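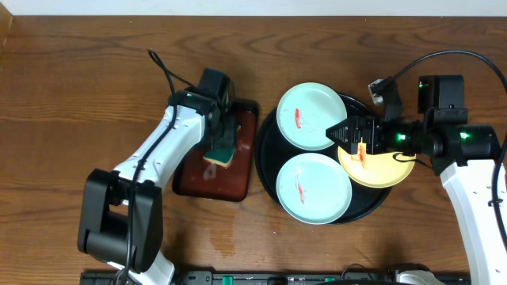
"I asked the judge if I could speak to him"

Home News Courts Faith Letters Contact

We use cookies to remember your settings. Accept Manage

Kaisu Kemppainen has been the pastor of the small church in Cedancombe long enough to have been robbed there twice. The first time the thieves took only a radio. The second time, in May, a man broke the side window in the night and left with two candlesticks, the collection money and the church laptop. Last week he was sentenced to 20 weeks in jail. I met her on Thursday morning, after she had finished with the school group.

She remembers mostly the cold. "I opened the door and there was wind inside the church, and this is a wrong feeling," she says. "I stood there with my keys. Then I telephoned the police, and after this I telephoned my sister, which was maybe the wrong order for my nerves."

The police found the man in 2 days. He had tried to sell the candlesticks to Arvo Halonen, who has a shop for old clocks and silver in Skestullow and who was confirmed in the same church as a boy. Halonen knew the candlesticks at once. He told the seller that he must look for the right price in a book, and he made the call from the back room.

"Arvo is 82 years old," says Kemppainen. "I was grateful, and I was also a little angry with him, and I told him both."

The money was gone, and so was the laptop. In it were the addresses of many members, so she had to write to each of them. Some answered with kind words. Some asked why the laptop was not locked in a cupboard, and she says that they were right to ask.

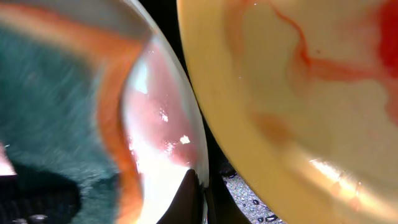
It was at the court hearing that she did the thing people in the town still discuss. Before the sentence she asked for permission to speak, and she spoke to the man directly. The local paper wrote that she forgave him. She is not happy with this word.

"I did not say it. I said that I was frightened for three weeks to go into my own church after dark, and that he should know this. I said also that if he wishes to come and talk to me after his sentence, the door is open in the daytime. Forgiveness is maybe later. It is not a thing I can do because a newspaper needs a headline."

Did he answer her? "He looked at his shoes. His lawyer, Mr. Geagea, said thank you in his place."

Fouad Geagea confirmed to me by telephone that his client has received a letter from the pastor. He did not want to say what is in it.

Not everybody agrees with her. Jarmo Seppälä, who has sat in the same pew for 25 years, thinks the sentence was too short and says so without lowering his voice. Kemppainen has heard it from him many times. "He comes to every service," she says. "We drink coffee and we disagree. I would miss it."

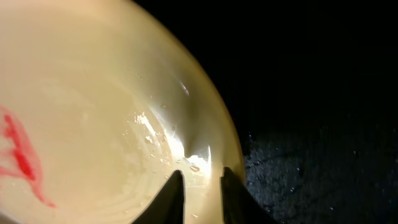
Cream-colored bowl with a streak of red on the inside.

The side window is now repaired with stronger glass. The candlesticks came back from the police with a paper label still tied on one of them, and she has not yet taken it off. At night the church is locked earlier than before — she wanted to keep it open until nine, but she lost this discussion.

When I ask if she sleeps well again, she thinks for some time. "Better," she says. "When there is strong wind, I still go and look."

Interview: Vilja Mäkelä

Comments (3)

clockhand: Good for Arvo. He repaired my father's watch and took no money for it.

Bayram Road reader: Twenty weeks for breaking into a church. My neighbor got more for driving without a license.

M.T.: I was in the courtroom. It was very quiet when she spoke. Your article has it correctly, the paper did not.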